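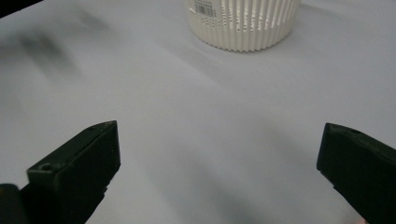
**Facilities Users' Forum > Furniture and Fittings > White table tops: cleaning and replacement**

**h.biswas** (moderator)

Members are reminded that the August order for replacement table tops closes at 4:00 p.m. on the last working day of the month. Requests should state the building, the room number and the quantity required. The standard finish remains plain white. Departments wishing to order any other finish must attach written approval from their budget holder.

Please also use this thread for questions on the care of existing tops. The office has received 43 requests so far, and a good many of them concern marks that could be removed with ordinary cleaning.

Habibur Biswas
Furniture and Fittings Desk

---

**kong_annex**

Thank you for the notice. The Kong Annex would like to register an objection to plain white as the standard finish. Our reading room has 18 of these tables. Pencil, coffee rings and shoe polish (we do not know how) all show within a day of cleaning. A light gray would serve the same purpose and spare the evening staff a good deal of work.

---

**records_2**

I must respectfully disagree with the previous poster. Our section sorts paper files by hand, and a white surface makes it easy to find staples, clips and torn corners before the next box is opened. We had gray tops in the old building and were glad to see them go.

With regard to marks, we use warm water with a small amount of dish soap, a soft cloth, and then a dry cloth. Pencil comes off with a plain white eraser.

---

**m_unside**

May I ask whether the Brisex cream cleaner is still permitted? The Unside wing was issued a case of it last year and the cupboard is still half full.

---

**h.biswas** (moderator)

It is not permitted on table tops. It may be used on sinks and floor tile. Cream cleaners scratch the surface very finely, and a scratched top holds dirt. Please label the remaining bottles accordingly.

---

**kong_annex**

With respect, this supports my point. If the finish cannot tolerate the cleaner we were issued, the finish is unsuitable for a public room. I would also note that a white top looks gray or even a little purple under our ceiling lights, so the argument for brightness is weaker than it may seem on the order form.

---

**records_2**

The color of the lights is a matter for the electrical desk. We had ours changed and the tables look perfectly white.

---

**batasex_hall**

Batasex Hall has requested 2 tops under this order. Could the desk confirm whether the old ones must be unscrewed by us before collection? Last time the crew left them standing in the corridor.

---

**h.biswas** (moderator)

Please leave the old tops attached. The crew will remove them and take them away on the same visit. All items must be cleared from the surface by 8:00 a.m. on the day.

On the question of finish, the current supply agreement covers 79 tops in white, and no change can be made until that number has been delivered. The Kong Annex may submit a written proposal for the next agreement, with room numbers and the cleaning hours involved. Records is welcome to do the same.

---

**kong_annex**

Noted. A proposal will be submitted. We will try the eraser in the meantime.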